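# Getting a grip on the laundry

*Four sets of gripper fingers, one pile of clothes and a lot of slippery nylon*

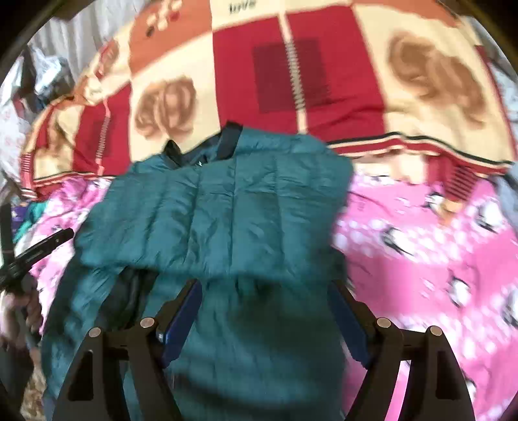

## Why clothes are still the hard part

Put a mug in front of a robot arm and, most days, it will pick the mug up. A mug keeps its shape. A jacket has a different shape every time somebody drops it on a bed, and it takes on another one the moment it is touched. Quilted jackets add a second problem, because the part between the fingers is mostly air, and air goes somewhere else when squeezed.

We spent most of June looking at hand-held grippers, the kind a person carries around the house to record how a job is done. The recordings are later used to train an arm fitted with the same fingers. The idea has moved quickly from university labs to small workshops, and there are now enough parts on sale that a buyer has to choose. Most of the published comparisons use blocks, cups and fruit. We used washing.

The work was done in ordinary bedrooms, on beds that had been slept in, with whatever was in the drawers. We asked the people doing the folding to fold as they would at home, one gripper in each hand, and to stop when they got tired. They got tired sooner than we had planned for, and that turned into a finding of its own.

## What we tried

All four finger sets fit the same pistol-style body, so the trigger, the camera mount and the wrist strap stayed the same throughout. Swapping fingers takes a hex key and a few minutes at the kitchen table.

**Plasis Curve.** Black curved fingers with a cut-out window in each one and a soft rubber pad on the inside. The fingers bow when they meet something firm and straighten when it lets go. It's the cheapest of the four and the one most people seem to start with.

**Ostis Flat.** Stiff parallel fingers with a thin ribbed pad. Very little flex, very precise at the tip. They feel like a good pair of pliers.

**Çınar Soft.** Moulded one-piece silicone fingers, thick at the base and narrow at the end. They are quiet and pleasant to use, and they collect lint from everything.

**Fondard Edge.** A mixed pair, with one broad finger and one thin lip meant to slide under a hem. It's sold for fabric and costs accordingly.

Each set went through the same pile: a puffer jacket, two T-shirts, a pair of jeans, a bath towel, a fleece blanket and some socks. The jobs were to pick up, spread flat, fold once, fold again and set down on the stack. Over the month we logged 2051 grasps across the four sets. A grasp counted as good if the fabric stayed in the fingers until the person meant to release it.

## Pads matter more than fingers

The first thing to come out of the log was how little the finger shape mattered on cotton. T-shirts, jeans and towels went much the same way with every set. Cotton has tooth, and any decent rubber will hold it.

Nylon is where they separated. The shell of a puffer jacket is slick, and the filling pushes back against the pads. With the Ostis fingers the tips closed neatly on a ridge of quilting and the ridge slid out as soon as the arm moved sideways. Gripping harder helped a bit, but testers then tended to pull the whole jacket along the bed when all they wanted was the hem.

The Plasis pads did better than their price suggests. The rubber is soft enough to sink into the quilting, and the bowed finger keeps a longer stretch of pad in contact. Testers learned to pinch along a seam, where the jacket is thinnest, and once they had that habit the drops mostly stopped. A seam gives the pads two layers of shell with very little filling between them.

Çınar's silicone was the best on nylon for the first couple of days. Then the lint built up and it became the worst. A wipe with a damp cloth brought it back, so the maker's advice to clean the fingers after each session should be taken seriously. We ended up doing it twice a session.

The Fondard lip was very good at starting a fold on a flat towel and not much use on a jacket, where there is no thin edge to get under. It did find the hem of a T-shirt faster than anything else. If your project is tea towels and pillowcases, it may be worth the money.

## The bedding problem

Beds are soft, and this was the second surprise. On a table the fingertips can press down, stop and close. On a mattress they press down and keep going, and they come up holding the jacket, the sheet and sometimes the blanket beneath that. The person holding the gripper feels it straight away and lets go. An arm working from the camera alone may not.

We went back through the recordings to see how often the sheet came along for the ride. The stiff Ostis fingers were the main offenders. They dig in. The curved Plasis fingers bend away from the mattress before they bite, so they tended to skim the surface and catch the garment only. Reducing the downward angle helped all four sets. Coming in low, with the fingers nearly level with the bed, takes practice, and it puts a strain on the wrist when the handle is heavy.

Patterned bedding raised a separate question for the software side. Loud prints give the camera plenty to track when it works out where the hand has moved, and we lost position less often over a busy blanket than over a plain white doona. Then again, a model has to find the edge of the garment against all that pattern. Plain jackets on printed sheets seemed fine. A printed T-shirt on a printed sheet gave our labelling person a very slow Thursday.

## Camera and view

All the sets were recorded through a wide-angle lens mounted on the gripper itself, looking along the fingers. It darkens toward the corners, and straight lines bend near the sides. Neither bothered us for training. What did matter was whether both fingertips stayed in view when the jaws closed, and whether there was enough of the bed behind them to judge where the fold was going.

The Çınar fingers are thick enough to hide part of the fabric at the moment of contact, which is the moment you most want to see. The windows in the Plasis fingers let a little of the cloth show through, and the narrow Ostis tips hide almost nothing. On the Fondard set the broad finger blocks one side, so testers turned their wrists to compensate and the recordings came out lopsided.

We tried tilting the mount up by 7 degrees. That brought more of the bed into view and lost the lower part of the fingers, which turned out to be a fair trade for folding and a poor one for socks.

If you record with two hands, check what each camera sees of the other hand. A strap left dangling will swing through the picture all afternoon. Tuck it in or trim it.

## Wear and tear

Pads are a consumable. Plasis says its pads are good for up to 2000 closes, and ours were still gripping at the end of the month, though the edges had started to polish. Replacements push on without glue. The Ostis ribs wore smooth sooner, and because they are bonded on, the whole finger has to be replaced.

Check the pivot bolts. On the curved fingers they work loose with constant opening and closing, and a loose pivot shows up as a wobble at the tip long before anything falls off. A drop of medium threadlocker fixed ours. Leave it overnight before using the gripper again.

Hands wear out as well. After the first hour the grasps in our log became shorter and sloppier whichever fingers were fitted. We now stop at forty minutes and put the kettle on. The trigger spring on the standard body is stiffer than it needs to be, and a lighter one from the hardware store made a bigger difference to comfort than any change of fingers.

## Which one to buy

For mixed household laundry we would buy the Plasis Curve and a spare bag of pads. It handles the jacket, it stays out of the sheets, and it is cheap enough to put on both hands. The Ostis Flat is a better tool for a bench, where its accuracy counts and there is something solid under the work.

The Çınar Soft suits anyone willing to keep it clean – delicate knits in particular came through it without a pulled thread. The Fondard Edge is a specialist and priced like one. We would want to try it on fitted sheets before saying more, and we haven't found anyone willing to fold fitted sheets with it yet.

The next round, planned for December, puts the same fingers on a bench-mounted arm, with the same pile of clothes and the jacket on top.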